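Assisted Kitchen Work Enters Second Stage at Bovomham

The workplace support program at Tutham has moved into the second stage of its trial of robotic assistance in staff kitchens and shared break areas. The trial began in July at the Bovomham office and covers the clearing, sorting and resetting of tables between meal periods. It will continue for 14 weeks, after which the results will be reported to staff and their representatives.

Until now, the tables have been cleared by hand by the hospitality team, most often between 2 and 3 in the afternoon. Under the new arrangement, routine pick-up of light items such as cups and small containers will pass in steps to a robot arm. Hospitality staff will keep responsibility for food safety, stock, hot drinks and anything that a person has left behind and may come back for.
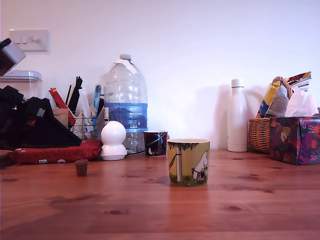

Tutham Workplace Services - Hospitality and Shared Areas

The second stage differs from the first in one main respect. During the opening weeks, tables were set out with a small number of identical items. Tables are now left much as staff use them, with mugs, a tissue box and baskets of packets and utensils sharing the same surface. Items that stay on the table all day are grouped toward the wall, and the front is kept for things in use.

Hòa Huỳnh, who supervises the hospitality team, said the change had altered the order of the working day more than the amount of work.

"We used to plan the afternoon around the tables. The team now starts with the cupboards and the ordering, and goes to the tables when there is something that needs a decision," Huỳnh said. "A half-full cup is a decision. So is a bag with no name on it."

No positions will be removed as a result of the trial. Hours released from table clearing have been moved to stock control and to the preparation of meeting rooms, a task that was previously sent to an outside contractor. Two members of the team have completed operator training and may pause the arm, move it to its rest position and record faults. A further training round will open to all hospitality staff, including those on casual contracts, and will be held in paid time.

Some matters raised by staff remain open. The team has asked that the afternoon shift not be rostered with one person only while the arm is in operation, and this has been agreed for the length of the trial. A second request, for a pay allowance for trained operators, is still under discussion. Staff who eat late have also asked that tables not be cleared while they are seated, and a short notice on this point has been added to the kitchen rules.

Technical support is provided by Chien, which maintains the arm and its two-fingered gripper. Farzad Safavi, site engineer with Chien, said the present work centred on approach and grip at table height, where objects differ in shape and finish and may stand close together.

"Mugs are harder than they look. The handle may face any direction, and a glossy surface gives back a lot of light," Safavi said. "We would sooner have the arm stop and call a person than have it guess."
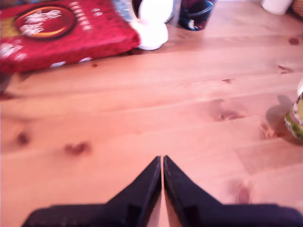 What staff are asked to do

Staff may use the kitchens as usual. Personal mugs may stay on the tables, and there is no need to line them up or turn them in a set direction. Glass and sharp utensils should be returned to the counter by the person who used them.

When the arm is moving, please keep hands and bags clear of the table and wait for it to come to rest. The stop button may be pressed by anyone at any time, and no report is required from the person who presses it - the operator on duty will complete the record.

Comments on the trial can be left in the book beside the kitchen door or given to any member of the hospitality team. The Floltadach office, which has 2,000 staff, will review the findings before deciding whether to hold a trial of its own.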